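Gatgate Bedroom Pack

For teaching two-armed robots to behave themselves indoors

Gatgate is our simulated home for gathering demonstrations. A person drives the robot, the robot potters about the room, and the whole business is saved as an example your learning system can study later. The Bedroom Pack adds the part of the house where people leave things on the floor and knock their shins in the dark.

It was built by Nadhirah Ismail, who had grown tired of robots that could tidy a kitchen worktop beautifully and had never met a bed. Beds are awkward. They are low, wide and soft on top, and they sit in the way of nearly everything else. A system raised entirely on worktops tends to treat one as a very large tray.

The view your operator works from is the robot's own, looking out over both arms. Most people get used to it within 2 sessions. The usual complaint is that the floor looks a long way off until the moment it doesn't. 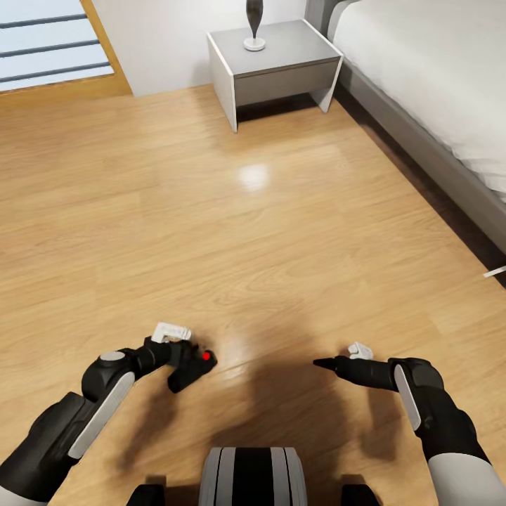

Bedroom Pack, robot's view: both arms forward, nightstand ahead, bed to the right.

Light and shadow are worth a word. The floor carries a proper shine and the arms throw soft shadows on it, and we have left both in on purpose. An early build had flat, even lighting and everyone's results were splendid, right up to the first real bedroom with a lamp in it. You can turn the shine down in the settings. Hafiz Tuhumury, who looks after support, would like to hear your reasons if you do.

What you get

The room itself, with layouts you can shuffle between recordings. Furniture moves, floor finishes change, and the starting position of the robot shifts a little each time so that your system can't simply learn one route by heart.

Starter tasks for reaching, fetching, drawer opening and putting things back where they came from. The last of these is harder than it sounds, as anyone with a teenager will confirm.

A starter set of 1,000 recorded examples, driven by people of mixed ability. We kept the clumsy ones and marked them as such. They are quite useful, and some are good for morale.

Recording and playback

Every session stores both arms, both grippers and the robot's view on one shared clock. Operators can pause, throw away a bad attempt and start again without reloading the room. Playback runs forwards, backwards and at quarter speed – handy for settling arguments over whose grip slipped first.

Works with

Stusberg hand controllers and the Menon headset, plus an ordinary keyboard if you are patient. Existing Gatgate licences can add the pack from the account page. New licences cover 3 seats, and a trial runs until you have saved your first full set of drawer tasks, which has taken some customers an afternoon and one customer since March.

The Bedroom Pack does not include a bathroom. We are asked this often.

© Bornlow Ltd | Contact sales | Contact support | Licence terms | Back to top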